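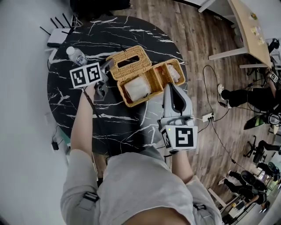

Quando a Luminița Filip me mandou mensagem a dizer que já tinha a semana de novembro toda organizada no telemóvel, confesso que sorri. Conheço-a há muitos anos e sempre foi pessoa de caderninho, de recortes, de bilhetes impressos em duplicado (um na mala, outro no bolso do casaco). E agora ali estava ela, encantada com a Riltar, a aplicação de viagens em grupo de que toda a gente lá em casa começara a falar.

A ideia é simples e simpática. Uma pessoa cria a viagem, convida os amigos, e cada um vai deixando lá o que lhe apetece fazer: um museu, um mercado, aquele restaurante que um primo recomendou. A aplicação junta tudo num mapa e propõe uma ordem para os dias. Quem não concorda arrasta as paragens de um lado para o outro, e os restantes recebem um aviso. No nosso grupo éramos cinco, com destino a Nudham, e na primeira noite recebi tantos avisos que tive de os silenciar para conseguir jantar!
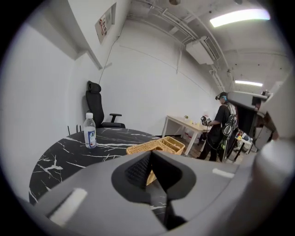 É possível usar a Riltar sem ligação à internet?
O mapa e o plano de cada dia ficam guardados no telemóvel depois de abertos uma vez; as alterações feitas pelos amigos só chegam quando houver rede.

Testei isto no comboio, num troço cheio de túneis, e o plano lá continuou, com horários e moradas. O que desapareceu foram as fotografias dos sítios, e o Bogdan Cârstea, que escolhe restaurantes pelas fotografias, passou boa parte da viagem a queixar-se. Foi também ele quem descobriu a divisão de despesas, escondida num menu onde eu nunca teria ido procurar. Regista-se quem pagou o quê e no fim aparece o acerto de contas, já arredondado. Fizemos assim a semana inteira, dos cafés à pensão Mihăilă, e as contas fecharam-se à mesa do último pequeno-almoço.
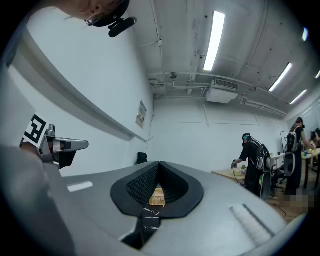 Uma garra cinzenta com um pequeno objeto achatado entre os dedos pretos.

Nem tudo me agradou. A pesquisa é teimosa com os acentos, e a versão gratuita só aceita 500 fotografias por viagem, limite que a Huiling Cai gastou quase sozinha. As sugestões automáticas também puxam muito para os sítios mais concorridos; em Brulthorpe mandou-nos três vezes para a mesma esplanada.

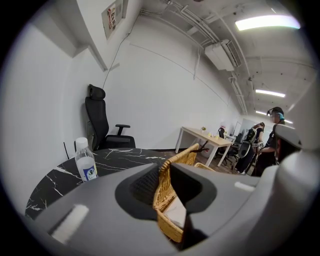

Vale a pena instalar?

Para um fim de semana a dois, talvez seja aplicação a mais. Para um grupo como o nosso, com gostos desencontrados e um Jenő Hegyi que só acorda às dez, poupou-nos muita conversa. A Luminița já abriu uma viagem nova para a primavera e eu, claro, já lá pus um mercado.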